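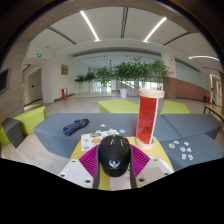 Vitov小头盔摆件：好评很多，我还是有些保留

作者：Yesenia Cárdenas
分类：桌面小物
评分：满分10分，给6分

商品页上有3,572条评价，我翻了前几页，十条里有八条写的是“质感绝了”“送男朋友他很喜欢”。这种评价看多了，反而想知道东西到底怎么样。五月下的单，原价900，活动价600，自己付的钱。

先说外形。小头盔的造型，圆滚滚的，通体亮面黑，正面靠下的位置印着一枚银白色的带翅膀的徽标。徽标的位置压得低，我一开始嫌它低，看久了觉得这样也行，上面留出一大片干净的黑色弧面。要是印在正中央，多半会像赠品。

问题也出在这片弧面上。亮面黑是什么脾气，用过钢琴漆音箱的人都清楚。顶上有灯，它就映灯；手一摸，指印马上就有。卖家把这叫“镜面级光泽”，我把它叫每隔两天要擦一次。随货那块擦布掉毛，我换成了眼镜布，擦完能管一个上午。朋友Mathis Pons说我太计较，他那只在书架顶层放了很久，没觉得脏。我去他家看过，灰厚得可以写字，他只是不看。

徽标的印刷，我的态度是暂时观望。到现在用了4个月，没有掉色，边缘也还完整，但我每次都绕着它擦，不敢用力。页面上写“耐磨工艺”，没写是什么工艺。我问过客服，对方回了一个笑脸，又把“耐磨工艺”四个字发了一遍。

摆在哪里，比我想的要挑。商品页的图全是深色木桌配暖光，放在那种地方，什么黑色小东西都好看。我这边是另一种情况：黄色的台面，旁边有贴纸，还有个木环加红色半透明面的立架，后面是灰蓝色的软包长凳。颜色已经够热闹了，黑色放进来倒是压得住，这一点要给它加分。不过红色立架靠得近的时候，视线总是先跑到红色那边去，小头盔成了配角。花600买个配角，各人自己掂量。

底下最好垫点东西。我习惯垫张纸，挪的时候捏着纸边拖，手不用碰到亮面。有人说专门买个展示底座更体面，Sani有一款尺寸合适的，我看了价格就关掉了网页。

说说包装。外盒比里面的东西大出一圈，填充纸塞得很满，拆完一地。“礼盒装”其实就是盒盖上多了一道烫银线，用来送人勉强够用，别指望对方拆开时会惊呼。说明卡一共三句话，有一句是请你给好评。

也拿它跟Cudside那款同类摆件比过，是Corentin Besnard借给我的，哑光表面，几乎不留指印，造型就普通得多，像一颗没刻字的棋子。两只放在一起，来的客人都先拿起Vitov这只。所以好看是真的，我不否认。我怀疑的是那些好评里有多少人过了第一个星期还在擦它。

有几件事写在这里，省得大家再问：
酒精湿巾我没试过，也不建议你替我试。
太阳直晒的窗台我不放，亮面反光晃眼。
家里有小孩或者猫的，放高一点，圆的东西谁都想推一下。
配套贴纸不值得单独加钱买，文具店里有更便宜的。

适合谁买：本来就喜欢头盔造型、桌面颜色偏杂想找个黑色压一压、又不嫌擦拭麻烦的人。
不适合谁买：看了评价数量才心动的人，还有我妈。她来我家看了一眼，问我能不能打开装针线。

活动价我觉得刚好到线，原价就算了。听说下一批会出哑光版，真出了我再考虑换，这只到时候挂二手，指印免费送。

评论（2）
Zamfira Bălan：擦布掉毛加一，我那块第一次用就扔了。徽标目前没事。
Clotilde Carré：原价买的，看完有点难受。哑光版有消息麻烦更新一下。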